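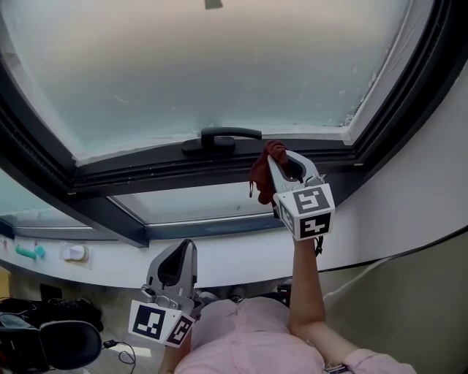

Skylight with the handle on the lower bar.

Ticket 435 – Lumov artist pages
Subject: Rebane EP playing tracks out of order, last song missing
Opened by: Agnese Bite (label account, Vellovura)
Assigned to: Mortimer Escobedo
Status: Closed

Agnese Bite, 9:15 am
The new Rebane EP, Grarnard, went up on our artist page overnight. On the site player track four comes before track two, and the closing song isn't listed at all. The same files play in the right order on my laptop. Two reviewers already have the link, so I'd like this sorted before they write anything.

Mortimer Escobedo, 9:40 am
Thanks. Can you tell me which program exported the files, and whether you used the bulk uploader or added them singly? Please don't delete the release for now, as that would change the link.

Agnese Bite, 10:05 am
Bulk uploader. WAV files straight from the mastering engineer. I've tried two browsers and cleared the cache in both. No change.

Mortimer Escobedo, 11:20 am
Found two separate problems.
1. Track numbers were blank in the files, so the player sorted by upload time. The shorter songs finished first.
2. The closing song has a slash in its title. The uploader read it as a folder and skipped the file. No error was shown, and I've logged that as a bug.
I've set the order by hand to match your track list. Please rename the last file with a dash in place of the slash and upload it singly. You can put the slash back in the display title afterwards.

Agnese Bite, 12:10 pm
Done. It's there now and the order is right. The preview on the last one stops at 60 seconds though, and the others play in full.

Mortimer Escobedo, 12:25 pm
New tracks default to preview only – it's under Streaming, Full Length. I've switched it on for that song. The colour of the play button will go from grey to green once it's processed, which took almost 15 minutes on my test.

Agnese Bite, 1:05 pm
Green and playing through to the end. Happy to close.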